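### 4. Setting up the tray task

The tray task is worth 80 points at the Varkberg meet, and our club lost most of them last year to set-up. Read this section before the arm is powered. Reading it afterward is also popular.

1. Put the red tray on the counter by the sink, within reach of the arm.
2. Spread the items out on the tray. No stacking, no matter how artistic.
3. Lay the rope toy out along its length. A coiled rope counts as a knot, and Drollus (our arm) has never won against a knot.
4. Close the drain. Keys are small and the sink is patient.

> **Caution:** Do not use your house keys. The club has a spare bunch in the Halar box.
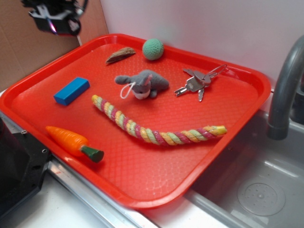 5. Start the Bozsik script and wait for the prompt. It takes 80 seconds to load and looks frozen for most of them.
6. Run one pick with the plush. It forgives a bad grip better than the block does.
7. If the pick fails, press **Stop**, then move the item. The order matters to your fingers.
8. Log the run, including the embarrassing ones. We have 398 in the sheet and want 1,000 before the meet.

**Note:** The ball rolls - not far, but always toward the sink. Set it down last and let go slowly.

**Note:** Run 124 is marked "perfect" in the log. The arm was unplugged. Please leave the entry alone, we are fond of it.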